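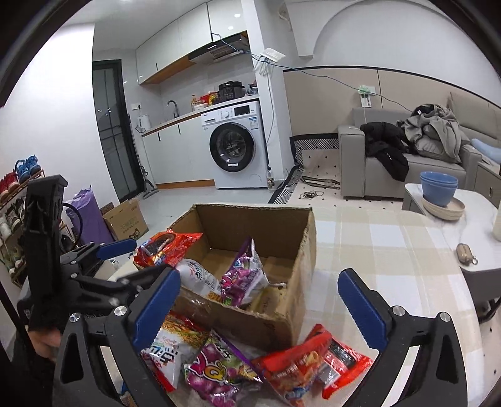 8 September 2024

Finger pads, Cidach vs. Usidero, snack bags into open carton. Both hand-held grippers, 12 tries per pad set, Bogdan Michalski on the left unit.

Usidero: 4 drops, mostly crimped ends folding under the pad. Cidach: 6, all on slick film. Ridges help on crinkled bags, less on tight ones.

Left unit's cable loop still snags at full wrist turn. Retie before the next run.

Frame rate fine on both. Logs under Paisan, run 3070. To do: repeat with softer pads.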